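Container swap shelf: what to bring, and how to sort it

The container swap shelf at the Munro Street hall reopens in July 2020, after a break of several months while the kitchen was repainted. Annag Pringle and Tumelo Baloyi have looked after the shelf since it started, and they have asked for a few lines in the newsletter so that people know what will be accepted this time.

The shelf is for plastic food containers with lids that fit. Any brand is fine, and so are takeaway tubs if they are the sturdier kind. Please don't leave glass, cutlery, drink bottles or anything with a cracked base. Give everything a wash at home and let it dry fully before you put the lid on.

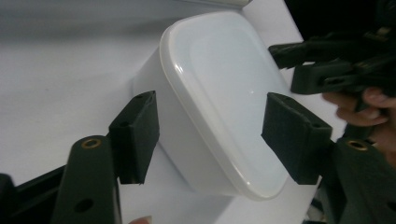

Last year the trouble was lids. By October the shelf held 329 pieces, and 22 of the lids matched nothing at all. A lid can look right and still lift at one corner, so press along all four sides before you call it a pair. If it fits, leave it on. A container with its lid on takes up more room than a nested stack, but Tumelo would sooner have the bulk than go through another evening of matching.

Check the size on the base if there is one. The 600 mL containers go quickest, being the right size for a work lunch, and we can always use more of them. Very large ones tend to sit on the bottom shelf for weeks - fine for a Christmas cake, less use the rest of the year.
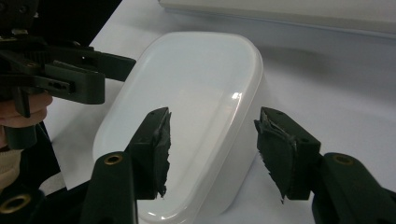 White container with rounded corners and a raised rim.

Round lids are to be kept apart from the rectangular ones. If you have a round lid and no bowl, bring it in anyway, as Sibusiso Motaung has a bag of round bowls at home that have lost theirs. He will bring them along on the first morning and anyone is welcome to try for a match.

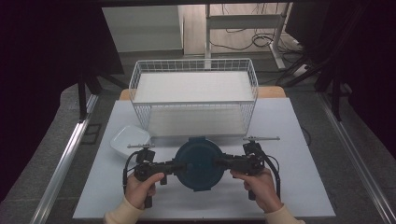

Wire baskets are useful for the sorting itself, and Annag would be glad of one or two more if you have them spare. Small pieces stay visible through the mesh and the whole lot can be carried to the sink in one go. Shallow trays are welcome as well. They can go on the shelf without lids.

There is no charge and no limit on what you take, though we'd ask you to leave a few of each size for the next person. Stained containers are all right if they are clean. Anything warped or sticky should go home with you again.

Questions to Annag Pringle, or leave a note in the tin beside the hall door.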